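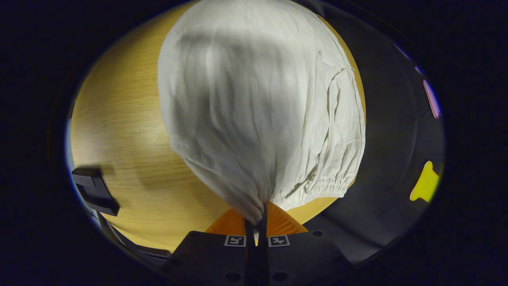
¿Quién vigila a los que vigilan?

A veces un gobierno regional anuncia que va a crear su propia patrulla de seguridad. Suena bien. Pero antes de aplaudir, haz preguntas.

Imagina la región de Jasarstead. Sus jefes prometen 538 guardias nuevos para cuidar pueblos y caminos. ¿Quién les paga? ¿Quién les enseña las leyes? ¿Y a quién te quejas si uno te trata mal?

Ya existe una policía nacional, así que dos grupos pueden acabar dándose órdenes distintas - y eso es un lío.

Un anuncio es solo una promesa. Si en Jasarstead, cuatro meses después, solo hay 70 guardias, pregunta dónde están los demás. Los políticos tienen que contestar, aunque no les guste.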